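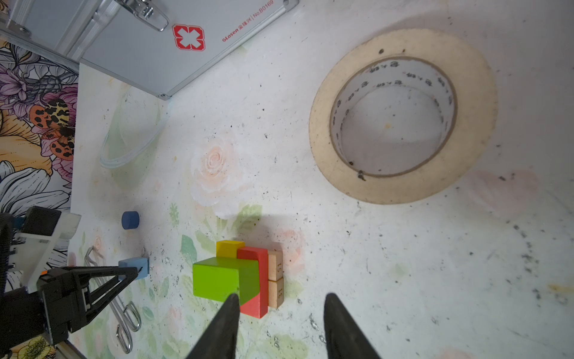 Photo: Sena Asamoah / Pollow bench

Home | Notebook | Parts | Log

Thursday, S. Asamoah

Block sorting on Menon, and a proper fault at last! Run 25 of 30: the right finger stopped short on closing, the controller read "closed" anyway, and the arm lifted with nothing in it. Same again six times – lovely, a fault that repeats.

Log shows the encoder stuck at 3,498 each time. My bet is the zero offset, lost when we restarted after lunch. The green and red blocks sit so close together that a bad offset shows up straight away.

E-stop fine. Re-zero before anyone runs it, please.

2 comments | 4 shares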